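4. Cleaning stone floors with the Bonon

Read section 3 first if the tank has never been filled. Settings below are for marble and other polished stone. Wood is in section 6.

4.1 Before you start

1. Sweep or dry mop. Grit under the pad scratches, and scratches in polished marble dont come out at home.
2. Move rugs, shoes, pet bowls. Small furniture too if you can lift it.
3. Look the floor over from a low angle with the lights on. Dark marks on white tile are easy to find, grey ones hide in the veining.
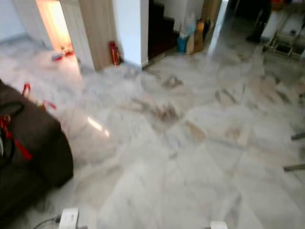 4. Pick the pad. Blue for stone, never the green one. Green is for garage floors.

4.2 Filling

1. Unplug. Tank off, cap off.
2. Cold water to the 700 ml line. No further – it will leak at the hinge.
3. Add one capful of Fillico stone soap. Neutral soaps from other makers are OK if the label says marble.
4. Cap on, quarter turn, tank back untill it clicks.

CAUTION: No vinegar, lemon, bathroom descaler or anything else with acid in it. Etches marble in seconds. Not covered by warranty.

4.3 Washing

1. Plug in, dial to 2. Wait for the green light.
2. Start at the wall farthest from the door. Work backward.
3. Slow passes, one tile width at a time, overlap a little.
4. Dried-on marks: let the damp pad sit 9 seconds, then wipe. Repeat once. Still there? See 4.5.
5. Rinse the pad when it looks brown. Dirty pad = streaks.

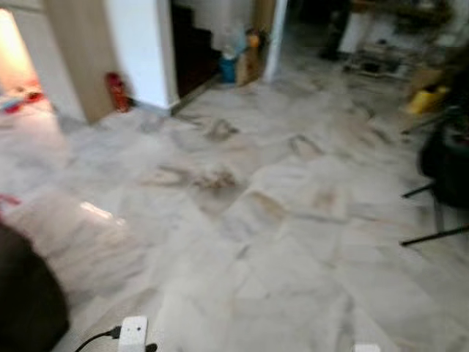

Fig. 4-2. White marble with brownish-grey smudges. Spot treat first, then wash the whole floor.

Note: keep the cord behind you, over the shoulder if there are stairs nearby.

4.4 Drying

Pad off, dry cloth on, same path as before. Don't let puddles stand in the grout lines. Windows open if the weather allows.

4.5 Stubborn stains

Try a baking soda paste, thick, under plastic wrap overnight. Wipe off, rinse, dry. Test in a corner first. Rust and oil need a stone pro – don't scrub.

4.6 After use

1. Empty the tank. Never store it full.
2. Pads in the wash, warm, no softener.
3. New pad after 200 washes, or sooner if the edge frays.

Section checked by Roya Farahani, 26 February 2018. Parts and pads: Skikmont service desk, quote the number under the handle.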